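31 August 2025
Bench notes, Blackwood shop

Finish trials, round two. Same four oils as in April, this time on offcuts from the Skostside order so the color can be checked against what the customer will get. Panels cut from one board, planed, then sanded to 180 and wiped with a damp rag to raise the grain. Sanded again at 180 by hand. I stopped there on purpose. In April we took everything to 320 and the hardwax oil had trouble getting in.

Panels are marked on the back in pencil, A to D. A is the Metunari oil thinned with the maker's own solvent. B is the same oil straight from the can. C is the Trelari hardwax. D is plain boiled linseed, mostly for comparison.

First coats went on before lunch. Flooded, left 20 minutes, wiped off with cotton. A took in the most and needed a second flood at the end grain. B was tacky at the edges by the time I got back to it, so the wait is too long for this weather. Try ten minutes next time. C went on thin with the white pad and needed hardly any wiping. D as expected, slow and smells up the room.

Rags are in the water can by the back door. Please do not move them to the bin until they have been laid out flat outside and gone stiff.

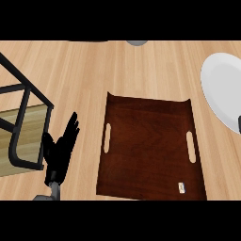

Shop notes by R.

Color after first coat, looked at by the window and again under the bench lamp. A and B are close to each other, both warm. B is a little darker where it sat longer. C changed the board least. D has gone yellow already and will get worse. The customer wanted a dark reddish brown on the trays and a pale top under them, so D is out for the top whatever the water test says.

Gloss is a separate question. None of the four is glossy after one coat. If they want a real shine on the trays we will need a buffed topcoat over A or B, and that has to be tried before quoting. I buffed a corner of C with a 3000 pad and it came up nicely but showed every scratch left from the 180. So for anything shiny the sanding has to go further, and then we are back to the April problem. Possible way around it: first coat at 180, then cut back at 500 once it is hard, then second coat. I will do this on the spare half of panel A.

Water test has to wait. Leave all panels 48 hours after the last coat, upright in the rack with air on both sides. Then a wet glass on each for an hour and a spill of coffee for the same. April results for reference: A left a faint ring, B none, C none, D a white ring that went away by the next day. I don't fully trust the D result as that panel was cured next to the heater.

Weights, since we bought the small scale and ought to use it. Panel A was 194 g before oil. I forgot to weigh B before coating, so no uptake figure for that one. C and D were weighed dry and the numbers are on the backs of the panels. Weigh everything again before the second coat.

Smaller things:

The Metunari can had a skin on it. Strained through a paper filter and decanted into the small bottle with the lid that seals. The rest is good for jigs only.

White pads are nearly gone. Order with the next sandpaper.

The extraction hose on the disc sander has split again near the collar. Taped. Needs a proper clamp.

Plane iron in the number 5 has a nick on the left side and leaves a line. Two of the panels have this line on the back face, ignore it.

Next: second coat on B, C and D once they pass the fingernail check. A gets the cut back first. Trelari panel may not need a second coat on the back.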